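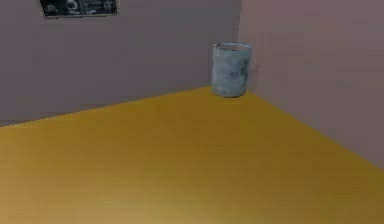
*Bin in the corner, yellow floor.*

# Laughing at Leaders: notes for the April talk

Speaker: Qiuyue Ye. 32 minutes plus questions. Start with the parade story, then introduce myself.

**Opening**

- The mayor of Flendberg rode a borrowed horse through town in his second term. The horse stopped at the bakery and would not move. The clip had 4000 views by dinner.
- He won the next election by a wider margin. Pause here.
- Question for the room: did the joke hurt him or help him?

**Part one: the staged stunt**

Leaders have posed with animals, boats and heavy tools for a long time. The stunt says "I am strong" to supporters. To everyone else it says "look at this guy." Both groups share the picture, and the office gets its coverage either way.

Go slowly on the Dilum case. The governor there put out a calendar of himself fishing. People bought it as a gag gift and hung it in their kitchens for a year.
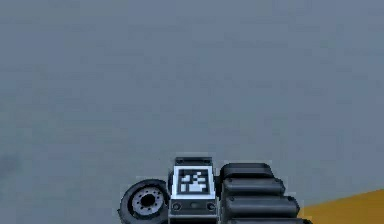
*Plain blue-gray surface, gripper at the bottom.*

**Part two: fan clubs**

- Some members mean it and some joined for laughs. From outside you can't tell which.
- The Cheng club started as a prank by six students. Five of them later handed out leaflets for the party.
- Read the line from their newsletter: "We came for the hats."

If time is short, skip the hats and go straight to the songs.

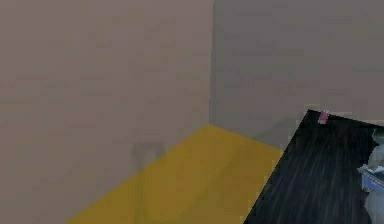
The songs matter more anyway. A song gets repeated by people who have never read a word of the policy. Play ten seconds of the Perkeo march, no more, and check the volume first.

**Part three: what the joke leaves out**

Change of tone. While people were sharing the horse clip, Flendberg closed its public records office. The local paper gave it two paragraphs. Say this plainly and don't rush to the next point.

I still laugh at the clip. Say so, then ask who else does. 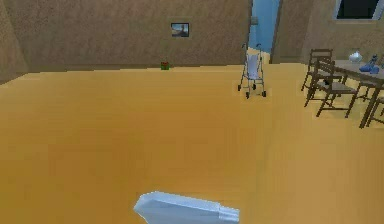 *Low over the floor, with the tan wall behind.*

**Questions likely to come up**

- Should comedians stop? No. I'd like them to read the budget too.
- Does mockery ever bring anyone down? I know of one council leader in Dilum, and he was already leaving.
- Where can I get the calendar? Out of print.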